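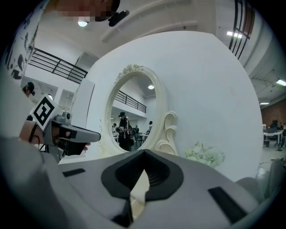

Dressing Table Hire: Frequently Asked Questions

Who may hire the dressing table?
The cream-white dressing table with oval mirror is available to account holders of Hevatura. Applications are handled by Josiane Lemaire.

What is the deposit?
A deposit of 500 is payable on booking. The replacement value is 3450.

How should the carved work be cleaned?
Please use a soft, dry brush. Polish and household sprays must not be applied to the scrollwork or to the mirror surround.

May the table be placed on carpet?
Yes. It must be lifted into position by two persons and must not be dragged.
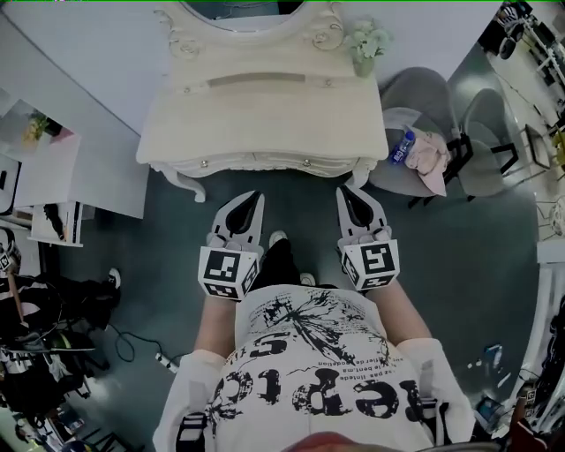

Cancellations

How much notice is required?
Hirers must give 14 days' notice in writing. Deposits are otherwise retained.

To whom should damage be reported?
Reports should be sent to Yao-tsung Lam at the Betmont office before the table is returned.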